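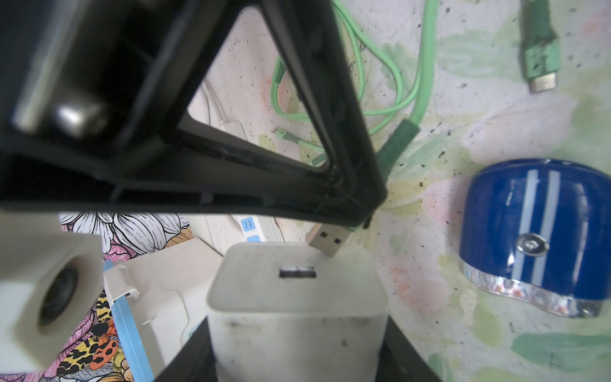
6. Working alongside the cell

The Skenton cell takes over the repetitive part of charger sorting, and the bench operator's job changes with it. You no longer handle every unit, but you decide what the gripper gets to work on. Scuffed adapters like the white one between the fingers are normal stock – do not pull them for dirt alone.

1. Press HOLD and wait for the steady lamp.
2. Lay out the next batch. Coiled cables may stay coiled.
3. Step behind the floor line and press RUN.
4. If code 643 shows, press HOLD and sort that unit by hand.

Note: Operators rotate every 2 hours between the cell and the Gelta test bench. Questions about the rota go to Orvokki Hirvonen.

CAUTION: Never reach between the fingers in RUN – even when the arm is still.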